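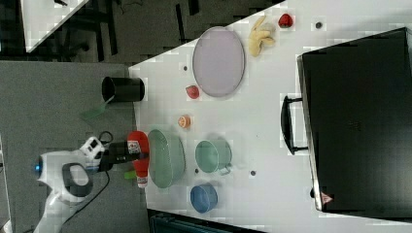

4 min read

Visit report: the Vodonell open day, tableware and play kitchen rooms

2022-08-29

I went to the Vodonell open day with Ingrid Van Dusen, who buys for the same group of family cafes I do. We wanted to look at children's tableware and at the small kitchen pieces that go into play corners. The building is easy to find from the bus stop. Parking is behind it and was full by the time we arrived.

Visitors signed in at the front desk and were given a paper map with three stops: the sample room, the color room and the packing hall. Groups were kept to 12 people. Ours was led by Desmond Rosenthal, who has worked on the tableware side since the firm moved to this site.

The sample room

The sample room has a dark grey carpet and white tables, and the pieces are put out on the tabletops without trays or stands. On one table there was an oval bowl in pale green, shallow and a bit see-through, with a textured rim. Near it were a light green mug and a small blue bowl. The largest piece was an oval plate in lavender with a darker grey rim. Ingrid liked the plate best. I preferred the green bowl, which is about the right shape for bread or cut fruit.

The food pieces were on the same table: two strawberries, a banana, and a half-fruit with the cut face showing, either an orange or a peach. There was also a red ketchup bottle with a white label, red printing and a small green cap. At the edge stood a black cup with a green spatula in it.

We asked about mixing colors in one order. Desmond said that the bowls, plates and mugs can be ordered in any combination, but that a carton holds 36 pieces of one shape. For a single cafe that is too many mugs. For our group it would work if the cartons were split at the warehouse. Food pieces are sold by the bag, and the spatulas are sold separately.

The color room

This was the shortest stop. Béla Magyar showed us color chips and explained how a new shade is approved. A chip is made, kept in a drawer away from daylight, and compared with the first production run. He had two lavender chips that looked the same to me under the ceiling light and different by the window. The lavender range is called Cedum and the green range is called Dubey. A third range, Vamby, is due next spring and was not on show.

Custom colors are possible from 64 cartons up. We will not reach that.

The packing hall

We stood behind a yellow line and watched for 30 minutes, which was longer than I needed. Bowls are nested with a sheet of paper between them. Mugs go into divided cartons. Clyde Haddad, the shift lead, said most returns are for scratched rims, and that the paper sheets were brought in for that reason. It was loud, and some questions at the back of the group went unanswered.

Coffee was served afterward in the canteen. The price list handed out there does not include shipping.

Follow-up

Yiğit Polat in the sales office is sending us a sample set: one lavender plate, one green bowl, one mug and a bag of the food pieces. I have asked him for dishwasher test results on the plate rim and for the price of a split carton. Ingrid will try the samples at the two cafes with play corners before we decide on an order.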